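The grip pads gave out

October 31, 2019

I said last time that the mug-and-shelf task was going well and that I would post the numbers when we got to the end of it. We haven't got to the end of it. We stopped partway through because of a hardware fault, and I want to write it up while I still have the notes in front of me.

The setup first, for anyone new. I work at a small company called Prasley. We collect hand demonstrations for a manipulation project called Pinda. A person holds a gripper in each hand and does an ordinary table job, over and over, and the recordings are used to train the arms. The grippers are our own build. The fingers are printed, the pads are glued on, and the whole tool runs off one cable back to the logging box.

The target for this task was 300 good episodes. By the time we stopped, we had 46 that I would call good without arguing with myself. We had a lot more than that on disk.

The first sign was in the width log. Each gripper reports how far apart its fingers are, and when you close on something rigid the number should drop, stop, and stay put until you let go. On one of the two tools it was dropping, stopping, and then dropping a little more. It was a small change and I put it down to the encoder. I had replaced the encoder magnet on that same tool a month before and I never fully trusted the job I did.

So I spent most of a day on the encoder. I took the tool apart, cleaned the magnet seat, checked the gap with a feeler gauge, put it back together and ran the bench test. The bench test uses a steel block. It passed every time.
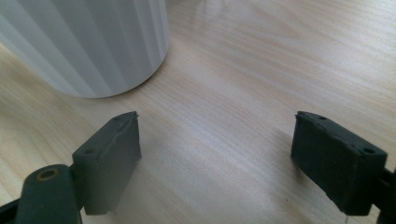 The steel block was the problem with that test. It is wide and flat and it pushes evenly on the whole pad, so a pad that is coming loose along one edge gets pressed back down onto the finger and behaves like a good one. Anything curved or thin-walled loads the pad in one spot. If that spot is near the edge, the pad can shift on the finger while the finger itself stays still. The tool goes on reporting a firm grip, and the object moves anyway.

I found it by pushing along the edges of the pads with a fingernail, which took a few seconds. One corner lifted. Then I went over the rest of the pads and found another corner that moved a bit if you worked at it.

The adhesive is a two-part epoxy we buy through a supplier called Lu. I don't think there is anything wrong with the epoxy. The batch sheet for those fingers says the surfaces were wiped and glued. It doesn't say they were sanded, and our own instructions say to sand them. I wrote those instructions, and I also wrote the batch sheet, and the sheet has no box for sanding. You can see how that happens.

What bothers me more is how long we kept recording. The drift check runs at the end of each session and it compares closed width at the start of the session to closed width at the end, on the steel block. For the reason above, it saw nothing. Anyone reading the reports would have thought both tools were healthy.
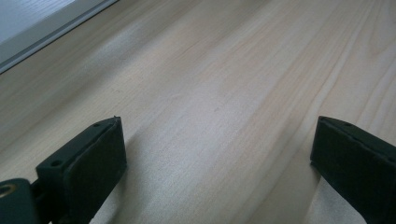
After that I had to decide what to do with the data already collected. I pulled every grasp from the suspect tool, 1088 of them across this task and the one before it, and wrote a short script to flag any where the width kept falling after first contact. Some objects are soft and are supposed to do that, so the script flags more than it should. I have been going through the flagged ones by hand, watching the video next to the width plot. It is slow. I get through a batch in the morning before my eyes go.

The rule I settled on is that an episode is out if the object visibly slides in the fingers during a lift, and stays in if the only evidence is a wiggle in the log. I know that is a judgment call. If you train on a slide, the arm learns that closing to that width is enough, and it will drop things with complete confidence. A wiggle in the log is noise and the training already puts up with noise.

There is a safety side to this too, and I want to be straight about it. On the previous task at our other site, Brurkton, we were using a heavy glass jar. It slipped out of the same tool during a lift and landed on its side. It didn't break, and the operator was wearing closed shoes because we require them. We logged it as operator error. I have now gone back and changed that entry to equipment fault, and I apologized to the operator, who had been told to squeeze harder. Glass is off the object list until the new pads have some hours on them. 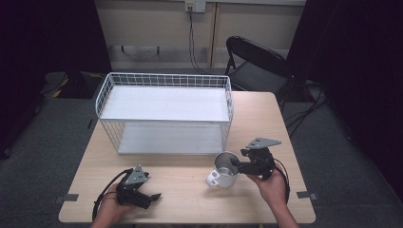 Mugs are harder on pads than I gave them credit for. Most of our operators don't use the handle. The quick way is to come in from the side with the right-hand tool and put one finger down inside the rim, then close on the wall. With a white and silver mug like the one we had out with the wire shelf, the wall is a curved strip between two flat pads, and the inner pad meets it along a line. Do that all day and the load goes into the same part of the pad every time. I am not going to ban the rim grasp, as it is how people pick up mugs when they are busy and we want it in the data. I am going to have the operators swap tools left to right halfway through each session so the wear is shared.

The other changes are small. The batch sheet has a sanding box. The bench test now uses 2 blocks, the steel one and a length of steel pipe, and the pipe is clamped at the edge of the pad on purpose. The operators do a fingernail check on all the pads before the first episode and after lunch. I tried the pipe test on the bad tool before I stripped it and it failed on the second squeeze – I should have made that test a year ago.

New fingers are printed and the pads are curing now. I would like a full day of pipe testing before they go back on the table, then we pick the task up again from 46. At the pace we were going that puts the end of it somewhere in December. If I get the flagging script cleaned up before then I'll post it here, though it makes some assumptions about our log format that you would need to change.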